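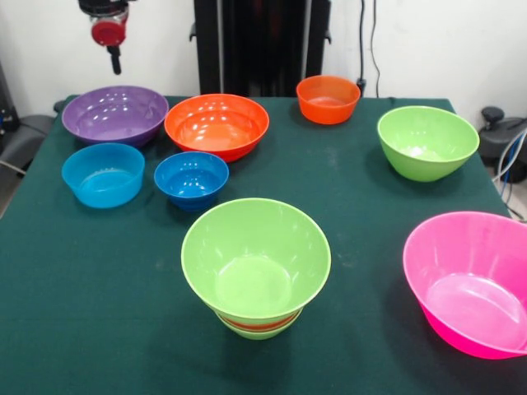
Stacking bowls is a party trick and your success rate is a coin flip with a power supply, according to one of our reviewers. I'm paraphrasing, but only the power supply part.

So I need help with evaluation, and I need it from people with no stake in whether I graduate. The setup is a tabletop bowl nesting task. The policy (we call it Festness, please don't ask) is trained on 3712 teleoperated demonstrations, gets an instruction like "put the small blue bowl in the purple one," and either does that or does something more personal. The baseline is an older policy from our own group, Jillby, trained on the same demonstrations.

We ran 100 trials of each. Festness succeeded in 56 percent of them. Jillby did worse, by a margin that looked great on the slide and less great when a reviewer asked what the error bars were. There were no error bars. There was a bar chart with a nice shade of teal.

How we ran it:

All the Jillby trials were done in March, then all the Festness trials several weeks later, when the new policy was ready.
Between trials whoever was on shift put the bowls back "in a varied arrangement," to quote our own methods section.
Success was called by the same person, watching, with a clicker.
If a bowl ended up inside the right bowl but crooked, we discussed it.

The rebuttal is due soon and I can get the robot for a limited time. Do I run more trials of the same kind until the margin is convincing, or is there something structurally wrong that more trials won't fix? I have a feeling I know, but I'd like to hear it from strangers.

Tags: manipulation, evaluation, imitation-learning, statistics
Asked July 2023

3 replies

Top reply (accepted)

More trials of the same kind will give you a more precise measurement of the wrong thing. Your reviewer was rude and also had a point.

Take the statistics first, as they're the easy part. With 56 successes out of 100, a plain binomial interval goes from the mid-forties to the mid-sixties. If the baseline's interval overlaps that a lot, you may still have a real difference, but you can't show it by pointing at two bars. Report the interval on the difference. Do it even if it's ugly. People in our field have seen ugly.

Now the part I'd worry about. You have two policies, tested weeks apart, with the starting layouts chosen by a human who knew which policy was about to run. I'm sure you are all people of integrity. I'm also sure that by the end of an afternoon you each knew exactly which arrangements made your policy look stupid, and your hands knew it too. Ours did. At Wanach we had a grasping result that survived everything except someone else setting the table.

Layout matters enormously for this task. A bowl that sits right up against its neighbor is a different problem from one with room on every side. Two bowls already nested are a different problem again, as now the policy has to decide whether the thing underneath counts as an object. Shallow and deep bowls offer the fingers different rims to grab. Glossy interiors throw back the overhead lights, and the highlights move when the bowl does, so a layout can be easy for the arm and miserable for the vision. Averaging over all that is fine as long as both policies get the same mixture. Yours didn't, or at least you have no way of knowing.

What I would do with limited robot time:

Write the layouts down before anyone touches the robot. Generate them with a script that samples positions and which bowls are pre-stacked. Throw out the physically impossible ones and keep the annoying ones. Freeze the list.

Run each layout once with each policy. Then you have pairs, and you can use McNemar's test or a paired bootstrap. Pairing takes out most of the layout variance for free, and that's worth more to you than doubling the trial count.

Randomize which policy goes first within each pair. The motors warm up, the light shifts, a bowl picks up grease from somebody's hand. You want those things to annoy both policies equally.

Hide the policy name from whoever resets the table and from whoever scores. Have a script pick the checkpoint and log it to a file they don't open. You will guess anyway, from the way it moves. Guess less.

For the resets, overlay the target layout on the live view from one of your cameras and nudge each bowl until it lines up. It's tedious for the first hour and then it becomes a kind of knitting. Check from a second angle if you have one. A bowl that matches in one view can still be tilted, and a tilted bowl is a different grasp. 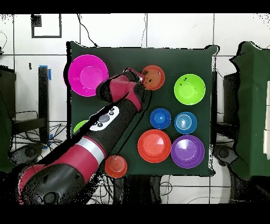
Scoring

"Crooked, we discussed it" has to go. Decide on a rule that a bored person could apply. Ours was: the bowl is released, the gripper has retreated, the bowl is inside the target, and it stays there without being touched. Tilted counts as success if it meets all that. You may think that's too generous. Fine, then be stricter, but be stricter in writing and beforehand.

Record stages as well: reached for the correct bowl, lifted it, moved it over the correct target, let go of it inside. A binary score squeezes a lot of information out of an expensive trial and drops it on the floor. With stages you can tell the reviewer whether the new policy picks better or understands colors better. If I had to bet, a fair share of your failures are purple and magenta being treated as the same word, or one orange thing being taken for another. You can check that with the logs you already have.

Score from video, twice, by two people, and report agreement. It costs an evening.

What to do with the old numbers

Keep them. Put them in the appendix, labeled as the unpaired preliminary run they are. Don't pool them with the new ones, however well they behave.

Comment on this reply: We did the overlay thing and our reset time went from "quick" to "let's order food." Worth it though. Also tape down your camera mounts before starting. Ask me how I know, or look at the second half of our results table.

Comment on this reply (original poster): I checked the logs for color mix-ups. I would like to stop checking the logs.

Second reply

Agree with most of the above but you're missing the demonstrations. 3712 sounds like a lot until you ask how many distinct tables are in there. If an operator set out the bowls once and then recorded up to 10 demos before rearranging, your effective number of layouts is far smaller than the number in your abstract. That's also the first thing I'd want to know as a reader. Did your evaluation layouts look like training layouts? If the same people did the resets in both, they probably have habits (big ones in the back, favorite color in the middle) and the policy may have learned the habits.

Cheap check: take the first camera image of every demo and every eval trial, get bowl positions by color segmentation, and compute nearest-neighbor distance from each eval layout to the training set. Plot success against that distance. If it falls off a cliff, that plot is your paper. It's a different paper from the one you submitted, sorry.

We did a version of this on a cutlery task in the Ishida room downstairs from me and the cliff was very scenic.

Third reply

just run it until p < 0.05

Comment on this reply: Please don't do this. If you peek after every trial and stop when you like the answer, you'll get an answer you like for any two policies, including two copies of the same one. If you really need to stop early, use a sequential test and fix the rule before trial one.

Comment on this reply: it worked for my thesis

Comment on this reply (original poster): Update for anyone landing here from search. We went with paired layouts, random order, hidden policy name, scoring from video. Festness still comes out ahead of Jillby. The gap is smaller than the one on the teal chart, and nearly all of it is in the lifting stage. On understanding which bowl is meant, the two are about equally bad. Reviewer has been told. The nearest-neighbor plot is running now and I'm in the hallway.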